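The Box from Fevard

My uncle Hryhorii Kravchuk left me a house in Trernari, two goats, and a letter saying he'd hidden over 3,000 in cash "where the light is bad." Great, thanks, Uncle!

I checked the oven. I checked the goats – don't ask. By November I'd pulled up half the kitchen floor and found six buttons. 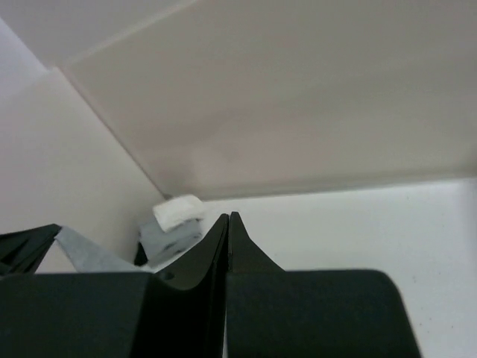 A pale corner, a bit of shadow.

Then my neighbor came by with a pie and said, "You know he hated that lamp in the hall, right?" I had the shade off before she'd sat down. Inside was a note in his handwriting: "Warmer. Feed the goats first."

So I fed the goats.

Print this story | E-mail this story

Contact | © Kulteo Stories | Back to top

Recent stories:
The Hrytsenko Sisters Buy a Boat
300 Steps to Fevard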